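Come and teach a robot to pack lunch — participants wanted, Nernwood lab

Hi, I'm Yesenia Ospina, and I'm looking for 16 people to spend a couple of hours with us in July, steering a robot arm by hand and telling me when it's being annoying.

You don't need a technical background. I'd love to hear from people who've worked in a café, a canteen or a school tuckshop, but if your only qualification is that you've made a lot of sandwiches, that's fine too. Renzo Mancuso, who runs the sessions with me, had never touched a robot before he joined us and he's now the fastest of the lot.

A bit about the research. Our last study collected 844 demonstrations of people guiding the arm through small food-handling jobs, and we trained the controller (we call it Plalach) on those. It did well with firm things like apples and tins. Soft, wrapped food was another story — it squeezed too hard, or closed on the plastic and left the filling behind. What helped most was adding demonstrations where the person got it a bit wrong and then fixed it. Clean, perfect runs taught it very little about recovering, so this time we want your fumbles as well as your good ones! 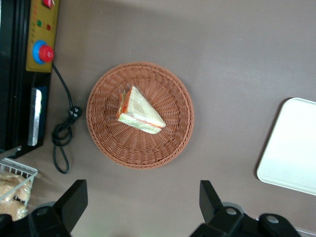
You'll do 21 short runs, with a break whenever you feel like one. In each run you move an item from one container to another using a hand controller, and afterwards you give the run a score for how much in control you felt. Half the group will get a light vibration in the controller when the gripper touches something and half won't, and I can't tell you which half you're in until the end. Ronaldo Portela will be in the room the whole time and will show you how to stop the arm before you start.

What you get: a $60 gift card, parking, and a proper lunch from the Pellegrini kitchen downstairs. Everyone also gets a plain-language write-up once the results are in.

You can take part if you're 18 or over, can sit comfortably for around 2 hours with breaks, and have use of at least one hand (left-handers very welcome, we never get enough). Glasses are fine. Please tell me beforehand if you have a pacemaker or another implanted device so we can talk it over.

We record the arm's movements and what its wrist camera sees. We don't record your voice, and your name is kept apart from the data. You can pull out at any point and still keep the gift card.

To put your hand up, ring the Sonevik building's front desk and ask for the lunch study, or drop in before 4 pm and have a look at the set-up. If you'd like to talk to someone outside the team first, ask for Brunello Costa.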